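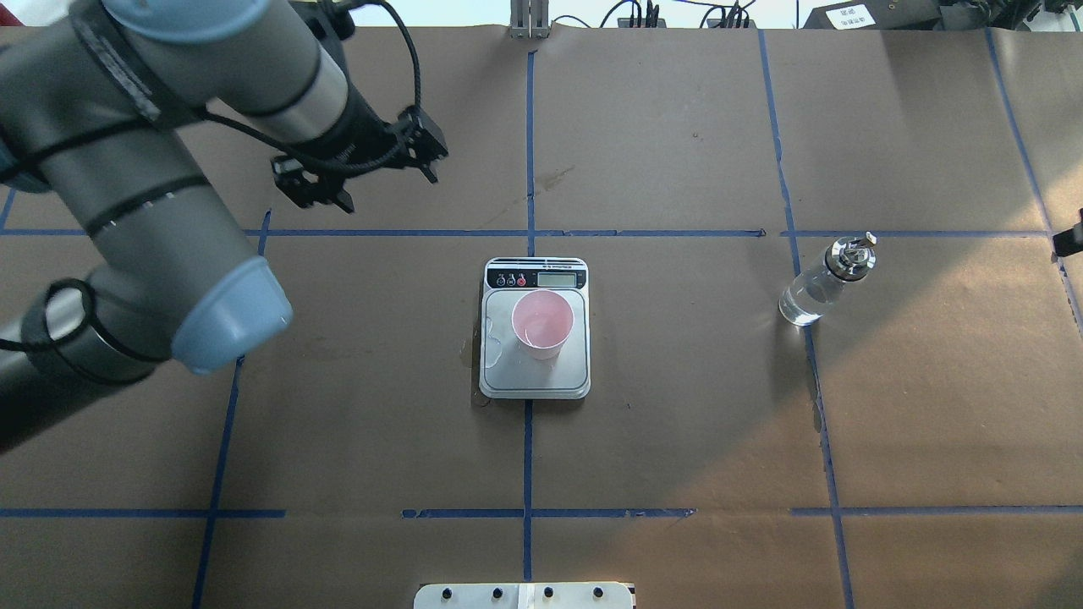 Figure 3. Table covered in brown kraft paper. Photo: Lorena Villalba.

4.2 Guessing before weighing

I went into this part of the study fairly sure that people who bake a lot would be good at guessing weights. My mum certainly thinks she is! So before anyone in Endell touched a scale, I asked them to tip out what they reckoned was a cup's worth of flour, then of sugar, then of rolled oats, and tell me the grams. We ended up with 194 usable guesses, after throwing out 39 where the person had peeked at the packet or changed their answer halfway through (which I would have done too).

Flour was the trouble. People who scooped straight from the bag packed it down and then guessed low, while the spooners were closer but much slower, and a few got quite cross about being asked to hurry. Sugar was dull by comparison — nearly everybody landed in the same neighbourhood. Oats I'd rather not build an argument on, as we switched brands partway through and the new ones were cut finer.

A digital kitchen scale settles the matter in seconds, and blue painter's tape over brown paper is a cheap way to mark out places for bowls.
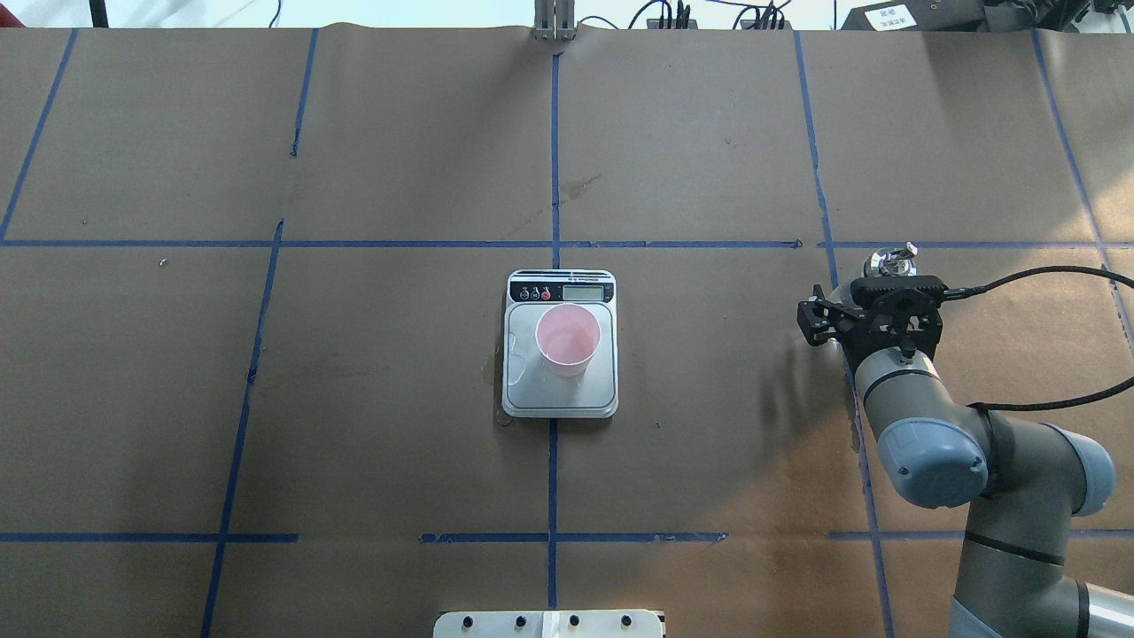
Marichka Dovhaniuk read an early draft and objected that I was treating the scale as the right answer and the cup as a bad habit, when her grandmother's honey cake had only ever been written down in cups and came out fine. She has a point. A recipe tested with one person's scoop favours that scoop, and converting it to grams can carry somebody else's flour into your kitchen. I've kept both units in the tables that follow, and the six recipes written only in handfuls are dealt with in section 4.3.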